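# Chapter 4: Can It Take the Bins Out Yet?

Ask a robot to carry a parcel from the door to the corner and you've set it a wonderful problem! Kerbs, shadows, traffic lights, a worker in a hard hat near the crossing – you sort through all of it before you've finished yawning.
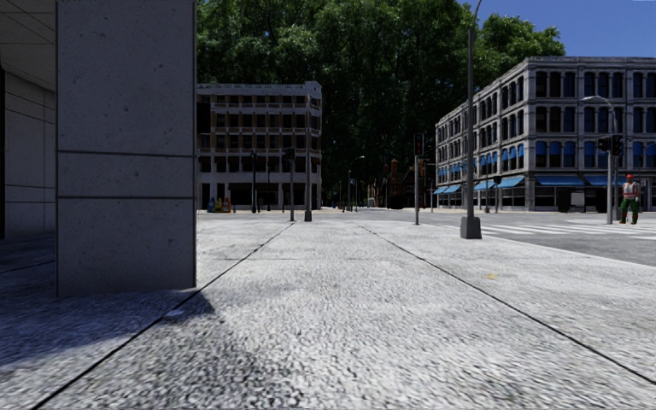 Jouko Partanen's team at Kinnunen ran that errand 3,000 times in simulation. Their machine now manages the footpath well. Folding a towel still takes it 14 minutes, and we'll start with the towel.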